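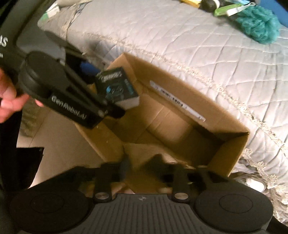 Figure 1. Packing or unpacking at the bedside: an open carton, a small printed box and two hand-held grippers.

Cillbridge Evening Course in Practical Automation
Handout 4: Can a machine do the chores yet?

Please read this before Saturday. We will need it for the group work.

1. The task in Figure 1

Moving a small box in or out of a carton is a chore that a child can do. For a machine it contains several problems at the same time. The walls of an open carton bend when they are pushed. The inside is darker than the outside, so the camera must deal with both. Next to the carton there is a quilt, and soft cloth has no fixed shape which the program can store.

Notice also that a person's hand is at the back of one gripper. The person decides where to go and how hard to close. When we ask if machines can do this work, we must always ask which part of the work we mean – the gripping or the deciding.

2. Shop floor and home

In the packing hall at Vurkden, which we studied in Handout 2, every carton comes to the arm at the same height and the same angle. The arm there packs 184 cartons per hour and stops very seldom. In a bedroom the carton stands where somebody has put it down. The hall was changed to suit the machine. Most families will not change their bedroom in this way.

3. What works today, in my opinion

Vacuuming a flat floor: yes, if the cables are picked up first.
Picking one known hard object from a table: mostly yes.
Taking mixed objects out of a deep box: sometimes, and slowly.
Folding a quilt or making a bed: only in demonstrations, with long pauses.

In our own Clellow test, the arm needed about 12 minutes to empty a carton which a student emptied in less than one. It also closed on a cardboard flap and pulled the whole carton to itself.

4. For the group work

Choose one chore from your own home. Write down each decision you make while your hands are busy, also the very small ones. Mark those which you could not explain to another person in words. Then read the Swanepoel chapter on grasping, only the first half, and bring your list to class.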